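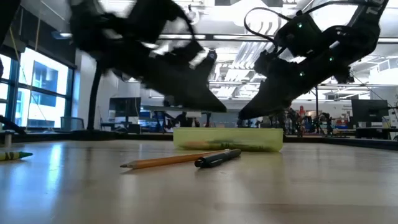
O que muda para quem trabalha na separação quando os braços entram na linha?

Muda o tipo de cansaço. Menos mão e ombro, mais atenção e mais decisão, e o dia passa a depender de quem sabe ensinar e corrigir a máquina.

rita_bancada escreveu:
Abri o tópico porque na Hatutau começámos em março com duas células para montar kits escolares (lápis, marcadores, lápis de cera, essas coisas miúdas) e estou encantada! Antes fazia a caixa inteira à mão, agora preparo o material, vejo onde a garra hesita e mudo a posição das peças. Aprendi mais neste tempo do que nos anos todos de embalagem. Alguém por aqui a passar pelo mesmo?

zeferino74 escreveu:
Eu, na Urberg. Gosto, mas olha que nem toda a gente na equipa gosta. No meu turno éramos quatro numa mesa a conversar, agora cada um tem o seu ecrã. As costas agradecem, a conversa perdeu-se.

rita_bancada escreveu:
Isso percebo, zeferino. Nós pedimos para pôr os postos virados uns para os outros e aceitaram. Experimentem pedir!

Khôi La escreveu:
Trabalho na programação, na Rowlands, por isso descontem o meu entusiasmo :) As melhores correções vieram do pessoal da embalagem. Um marcador encostado a um lápis parece simples, mas a garra tem de escolher qual apanha primeiro e por onde. Uma colega com anos de mesa resolveu isso em 30 minutos, separando as peças por grossura antes de entrarem. Eu andava naquilo há 2 semanas.

nortenha_m escreveu:
Muito bonito, e a colega foi aumentada? É que aqui passámos a "operadoras de célula" e o recibo ficou igualzinho. Não sou contra os braços, sou contra aprender um ofício novo pelo preço do antigo.

zeferino74 escreveu:
+1 nortenha

Khôi La escreveu:
Foi, mas só na revisão seguinte, e teve de insistir. Tens razão em perguntar.

rita_bancada escreveu:
Connosco a formação conta para a categoria, ficou escrito antes de ligarem a primeira célula. Mas continuo a achar que vale a pena, nortenha! Quando a caixa sai direitinha depois de uma alteração minha, dá um gozo enorme.

nortenha_m escreveu:
Acredito no gozo. Manda-me por mensagem como redigiram essa parte, que eu levo à próxima reunião.

zeferino74 escreveu:
Manda para mim também. E já agora, alguém usa o Listix para registar as paragens? O nosso ainda é em papel.

rita_bancada escreveu:
Usamos, e dá para escrever o motivo por palavras nossas. Mando-vos tudo logo à noite.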